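Section 4: First grabs with soft stuff

Okay, so by now your Flola gripper is printed, screwed together and closing without that awful squeak. Nice work! I built mine on the shared bench at the Sturkness workshop, and I wrote these steps down as I went (twice, because the first set was in pencil and got coffee on it).

You'll need the finished gripper, the USB cable, a laptop with the Brirau logger installed, and some kind of rag. An old T-shirt is fine. Skip anything with a zipper for now.

1. Plug in the gripper and open Brirau. Wait for the status line to say READY before you touch the trigger. If you squeeze early, it saves the wrong zero point and you get to start over.

2. Let the fingers open all the way and click Set Open. My build reads 1793 here. Yours will be different, so write your number on a piece of tape and stick it to the handle.

3. Close the fingers on nothing at all and click Set Closed. Mine reads 151. If your two numbers come out the wrong way around, swap the outer wires on the sensor plug and go back to step 1.

4. Crumple your rag and drop it on the table. A flat cloth is much harder to pinch than a messy one, so save the flat one for later!

5. Come down from above, nice and slow, and squeeze until the fingers stop. Lift it a hand's width and hold still while you count to five.

CAUTION: Keep your other hand away from the fingers. The spring I picked is a stiff one, and it got my thumb more than once.

Cloth is sneaky stuff. It bunches up around the fingers and drapes into places you never planned for, and then a fold can hang on after you let go. When you're checking a grab, turn the tool over and look at the whole opening before you go on to the next one. 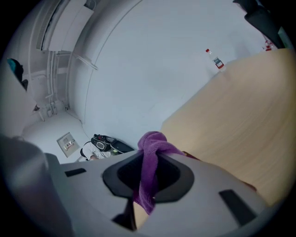 Sayce wrote in to say that the pads in the parts list were too slick for fleece, and that two wraps of rubber tape on each finger fixed the slipping completely. I tried it the same evening and I'm sold, so the tape is on the parts list now. Just redo step 3 afterward, since thicker fingers change your closed number.

6. Let go over the table and watch the reading climb back to your open number. If it stops short, look for a fold caught at the base of a finger.

7. Do the whole thing again until you have 98 clean grabs in the log. (Yes, that's a lot. Put some music on.)

NOTE: Brirau only saves when you click Save Run. Closing the window throws the run away without asking, and I'm still a little mad about that.

8. Click Save Run, unplug the gripper and leave the fingers open so the spring can relax. Section 5 covers fitting it to the arm.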